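From: Deolinda Caldeira
To: suture-practice list
Date: 24/01/2021
Subject: Re: thread length and the second throw

Hélder Amaral wrote:
> I keep running out of slack before the second throw. I start with
> 17 cm like the handout says, and by the time I have a loop worth
> wrapping, the tail is gone. Do you all cut longer, or am I pulling
> too much through on the first bite?

Dear Hélder, and everybody else who has been so patient with my long letters,

I had just the same trouble all through May, and I went through nearly 29 lengths of thread before I stopped blaming the thread! Longer didn't help me one bit. I tried it, and all I got was more to tangle and more to keep track of at the edge of the view.

What did help was leaving the loop alone. I used to tidy it up the moment it sagged – I suppose I like things neat – and each little tug stole from the tail. Now I let it hang in a big lazy V over the tissue and bring the two tips close together before I think about wrapping. Mrs. Navarrete's old notes say to pull through, stop, look at the tail, and only then go on. I do that 4 times out of 7, on a good evening, and forget the rest.

Watch the crease too, if you have one near your bite. It's shadowy in there and a dark thread is easy to lose against it.

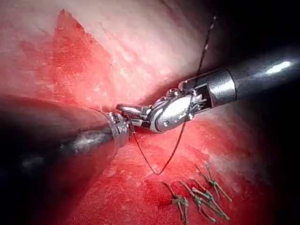

Lilline wrote back to me privately that she lets her loop hang even lower, and that her trouble is the thread rubbing on the raw edge when she brings it up again, so she lifts it clear first. I haven't tried that yet, but I mean to this week. Do tell us how you get on, Hélder, and which thread you're using.

Warmly,
Deolinda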